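Skunari Bench Kit, CPU and memory handling set
Data card and evaluation notes, revision 2
Maintained by Manju Agarwal, Tokstead
Last edited November 18, 2018

Summary

Skunari sells the bench kit as a ready path to automated desktop teardown and rebuild. The brochure says "any tower, any socket." We asked for a trial in August and recorded our own episodes. This card covers those recordings and what we think they are worth. Short version: useful data, oversold product.

Contents

200 episodes on a real Dell tower and 200 on the printed practice board that ships with the kit. Each episode has wrist and fixed camera video, joint positions and a plain text note from the operator.

Tasks are CPU pick, CPU place and memory module transfer. The load plate is already up at the start of every CPU episode.

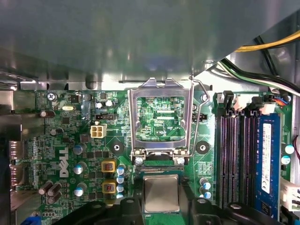 That last point matters more than the vendor admits. Opening the plate and working the retention lever are listed as "supported" in the manual, but Skunari gave us no routine for either one. We left both out of the task list. If you need them, budget for writing them yourself.

Practice board

The printed board has a raised frame for the CPU and a railed slot for memory. It is fine for checking reach and grip width. It has no load plate, so a good score on it says little about a real socket.
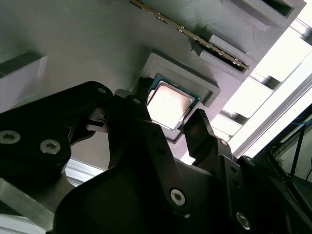

Wrist view, gray practice board with CPU in the raised frame and a memory module in its slot.

Please don't pool the two halves when reporting results. The sales deck does this, and the number looks better than it should.

Layout

The case lies on its side on the slatted table with the parts tray to its left. Yoshinori Tsuji set the tray position by eye, and it was moved between sessions. Positions are logged per session in layout.txt.

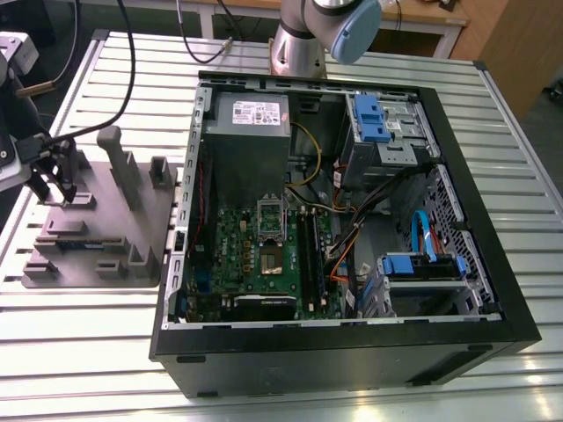 The kit's calibration tool claims to handle a moved tray in one pass. We needed up to 5 passes before we trusted it — and we still checked by hand.

Known problems

Glare on the heat spreader hides the printed markings in many wrist clips. Don't use them for reading part numbers.

Some CPU episodes have the chip lying on the board beside the socket. These are labeled off_socket and kept in the set.

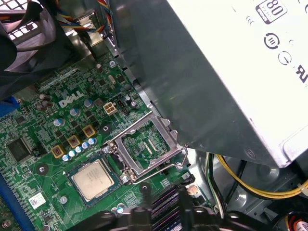
The Katiyar loader drops the off_socket label without warning. Use the script in tools/ until that is fixed.

No pin inspection was done, so a "placed" label means the operator judged the chip to be in position. It does not mean the computer would start.

Access

Ask Manju Agarwal for the download link. The Drumesthorpe mirror holds revision 1 only and lacks the session layouts.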